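Phones, stands and a stop that did not stop: the Ninska desk cell

Posted 2026-06-06

Univia asked me to look at the Ninska cell after the fault in its desk-tidying job, and to say whether I thought the fix was good enough to carry on with. I had read the supplier's summary first. It runs to two pages and uses the word "isolated" more often than I would like. The pictures on this page are from the gripper's own camera, and the notes under them are mine.

For anyone who has not followed it, the complaint is simple. The arm is told to close on a phone with a light grip and to let go if the force goes over the limit. In the logged run it went over the limit and kept closing. The log shows the over-force warning raised at step 203 and the fingers still moving inwards 19 steps later. A person at the cell pressed the stop button. The software stop, which everyone had been told would come first, came second.

Menon, who supply the gripper software, put it down to a late message between the force sensor and the controller. Perhaps so. A late message is a fair reason for a slow stop, but I would like to know why the controller carried on closing when it had heard nothing at all. Silence ought to mean stop.

Phone flat on the table

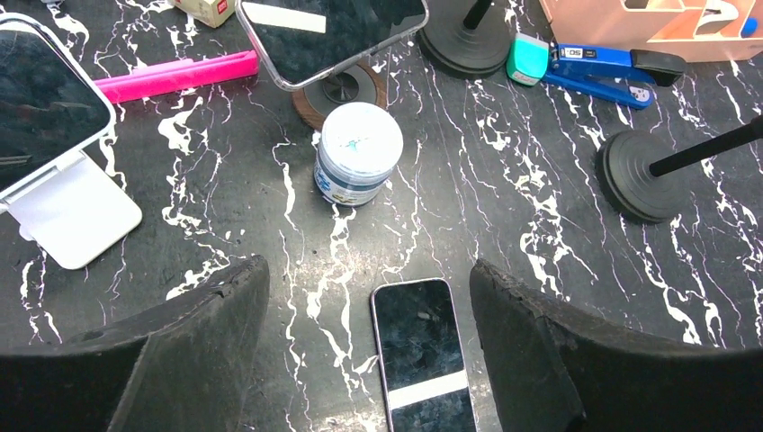

A phone lying face up between the two fingers, with the glass throwing back a bright band of light. The finger plates are scuffed and the upper edges are chipped. The maintenance sheet has the fingers down as "good", and I have asked for that line to be looked at again.

Two round black stand bases share the table with it, along with a second phone on a wooden-based stand. Our risk sheet treats the table as if it held one object at a time. It needs rewriting for the table people really use – poles and all.

Phone upright in a tripod mount

A different grip altogether, and the one I trust less. The force limit was set using flat phones, then copied across to upright ones with no fresh test that I can find. A clamp gives the fingers something else to squeeze, and the sensor has no way of telling the two apart.
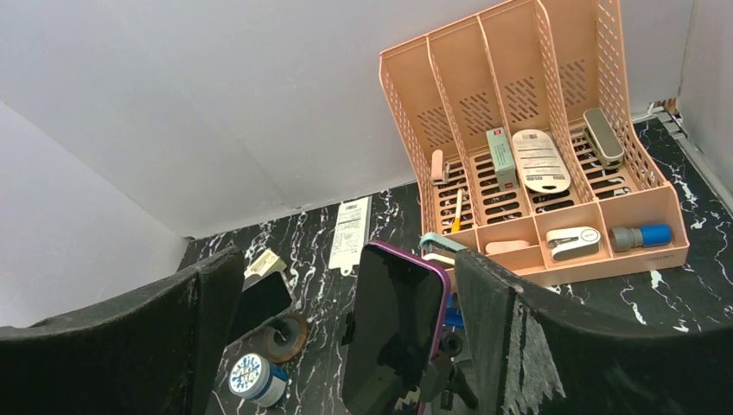 Purple case, black tripod mount, a finger on either side. The right pad has worn white patches near its inner edge. The peach organiser behind belongs to the sorting part of the job, which I was not asked about.

What has been changed, and what has not

Menon's patch shortens the wait before the controller gives up on a missing force reading. Univia then ran 530 closes on the Plorkex test block with no late stop. That is a decent number of closes, but the block is a plain shape with no stand and no clamp, and the fault was never reported on a block.

I have asked for the same run on a phone in a mount, with the sensor cable pulled out part of the way through. Menon say August. Until then my advice is to keep the arm at its slow speed with a person at the button, and to leave the fault marked as open.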